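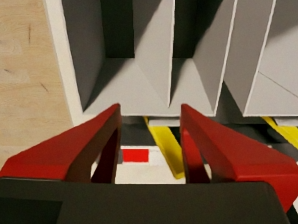
Red gripper fingers and a light gray compartment unit in a computer rendering.

Truck hits rail bridge in Jesthorpe, closing Rivera Road and stopping trains

12/08/2023

JESTHORPE — Two people were hurt when a box truck struck the railroad bridge over Rivera Road before sunrise, police said.

The truck was heading into town when its roof hit the underside of the bridge. The top of the cargo box peeled back and the truck stopped crosswise under the span, blocking both lanes.

A pickup behind it ran into the rear of the truck. The driver of the pickup and a passenger in the truck were taken to the hospital. Police said neither has life-threatening injuries.

The truck driver, a 22-year-old man from out of state, was checked by medics at the side of the road and did not go to the hospital. Police did not release the names of anyone in the crash.

Rivera Road was still closed between Mill Street and the Skollholm turnoff as of early afternoon. Drivers were being sent around by way of Route 27, where traffic was backed up past the feed store for most of the morning.

Police Lt. Dexter Cabanatuan said the truck was too tall for the bridge. He said the clearance is posted on signs on both sides, and there is an advance warning sign for inbound traffic just past the gas station.

"The signs are up and they're readable," Cabanatuan said. "We don't know yet if he saw them."

It was dark at the time of the crash and a light rain was falling. Cabanatuan said officers are looking at whether the weather played a part in the second collision. There is no sign that alcohol was involved, he said.

The driver told officers he was following directions on his phone and had not been on the road before. He had missed the truck route, which leaves Route 27 before the edge of town, and was trying to get back to it.

No tickets had been issued as of noon. Cabanatuan said that could change after the truck has been measured and its paperwork has been checked.

Trains on the line were stopped right after the crash, as is required any time a vehicle hits the bridge. Railroad inspectors arrived while the truck was still under the span. They looked at the steel from a lift and then walked the track above it.

The morning passenger train was held at Skollholm, one stop short of Jesthorpe. Riders were put on buses for the rest of the trip. A second train was canceled.
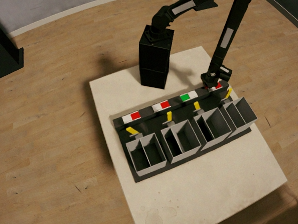
Rosalinda Castillo said she sat on the train at Skollholm for most of an hour before the doors opened and people were told to walk out to the buses. She said the crew was polite but did not have much to tell them, and that the first bus filled up and left while people from the rear cars were still on the platform.

"I called work from the train and then I called them again from the parking lot," Castillo said. "I could have walked it."

The railroad said in a written statement that one track was cleared for use late in the morning with a slow order in place. The other track will stay out of service until a beam on the inbound side can be looked at more closely. Passengers should expect delays through the evening, the statement said.

The statement did not say how badly the beam was damaged. From the sidewalk, fresh scrapes could be seen along the bottom edge of the steel, next to older ones that have rusted over.

The truck was carrying boxed kitchen cabinets and countertops for a builder in the next county. Much of the load ended up on the pavement. A town crew used a front loader to push the broken pieces to the shoulder, and a second truck was brought in to take what was left.

Fire Chief Hedvig Berge said a small amount of diesel leaked from the truck and ran toward a storm drain on the south side of the road. Firefighters put down absorbent material and blocked the drain. Berge said she does not believe any fuel reached the creek, and the state has been told about the spill.

Firefighters had to cut away part of the pickup's door to get the driver out. He was awake and talking the whole time, Berge said.

Getting the truck out took longer than the rescue. The cargo box was wedged against the bridge, and the railroad did not want it pulled until the inspectors had looked at the span. When they gave the go-ahead, the tow crew let the air out of the truck's tires to drop it a few inches and then backed it out with a heavy wrecker.

The bridge has been hit before. Police have records of several strikes, most of them by rental trucks and campers. The last one that closed the road was in December of last year, when a moving truck lost its roof there. Nobody was hurt in that crash and the road was open again by lunch.

After that crash the town council asked the state for a warning system that would set off flashing lights when a tall vehicle goes by. The state answered that Rivera Road is a town road past the Route 27 junction and that the town would have to pay for the equipment and its upkeep. The request has been on hold.

Town Manager Orhun Yüksel said he plans to bring it up again at the next council meeting. He said the town got one price for the system last spring and he has asked for a new one.

"It costs money and we have a lot of other roads," Yüksel said. "But we've got people in the hospital this time, so I think the conversation will be different."

Yüksel said the town can do smaller things in the meantime. He has asked the road crew to cut back the trees near the inbound sign and to put up a second sign at the last spot where a truck can turn around, the lot by the old creamery. Lowering the road under the bridge was studied years ago and turned down, he said, on account of a sewer main that runs just below the pavement.
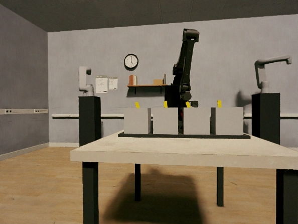 Any change to the bridge itself would be up to the railroad, which owns it. Yüksel said he has not asked for one and does not expect that the railroad would agree to raise the track.

The closing caused trouble for businesses between the bridge and the junction. Ginette Lévesque, who owns the bakery at 127 Rivera Road, said her morning deliveries went out late and most of her regular customers could not get in. Police let her van through the barrier after the pickup was towed.

Lévesque said she heard the crash from the back of the shop.

"It's a bang and then a long scraping sound. I knew what it was," she said. "I've heard it before. The second bang I had not heard before, and that's when I went outside."

She said she brought a blanket out to the passenger from the truck, who was sitting on the curb, and stayed with her until the ambulance came.

School buses that use Rivera Road were sent by way of Route 27 and ran late. The school district said students on those buses were not marked tardy. The same detour will be used in the afternoon if the road is not open by dismissal, and parents should expect late drop-offs on the Skollholm side of town.

Trash pickup on Rivera Road and the side streets off it was put off until the next working day. Residents were asked to leave their bins where they are.

The town sent out word of the closing through Follow, its text alert service, but some residents said the message did not reach them until they were already in the backup. Yüksel said the alert went out later than it should have. The person who normally sends it was off, and the police desk did not have the login. He said that has been fixed.

People who want the alerts can sign up at the town office or on the town website. Anyone who signed up before the service changed over last summer has to sign up again.

Police are asking drivers to stay off Mill Street unless they live there. Officers turned back several trucks that tried to use it to get around the closing. The street is narrow, with parked cars on one side, and it is posted for no through trucks.

Cabanatuan said Rivera Road should reopen by evening if the cleanup stays on schedule. One lane may open first, with officers directing traffic. The sidewalk under the bridge will stay closed until the railroad has finished with the damaged beam, and people on foot will need to cross at the Mill Street underpass.

Anyone who saw the crash or has dash camera video from the inbound side is asked to call the Jesthorpe police front desk.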